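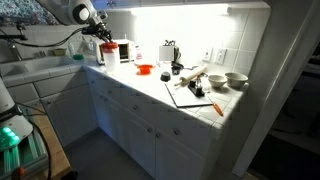

Attachment 1 – kitchen cell, arm above the pitcher with the red lid

Ticket: Planner stops above pitcher, "no valid grasp"
Component: Allari grasp planner
Opened by: Rehema Koech, Mar 14, 2022
Status: Waiting for retest

Rehema Koech
Since the update of Allari the arm goes to the pre-grasp pose over the clear pitcher and stays there. After 29 seconds the planner gives up with "no valid grasp". The rolling pin and the orange funnel are picked without problem. I restarted the perception node 2 times, same result. Log is attached.

Leen Tannous
Thank you for the log. The point cloud has only 900 points for the pitcher, and nearly all of them are on the lid. The body is transparent, so the depth filter removes it. Could you try with the under-cabinet light off? Please also set min_cluster_points to 6 – the new default is too high for clear plastic.

Rehema Koech
With the light off I get more points on the body, but the planner still refuses. The colour mask looks correct to me. I have not changed the parameter yet, as the config file is locked by the Stolow build.

Leen Tannous
I unlocked it. Please pull, change the value and run again with the same start pose.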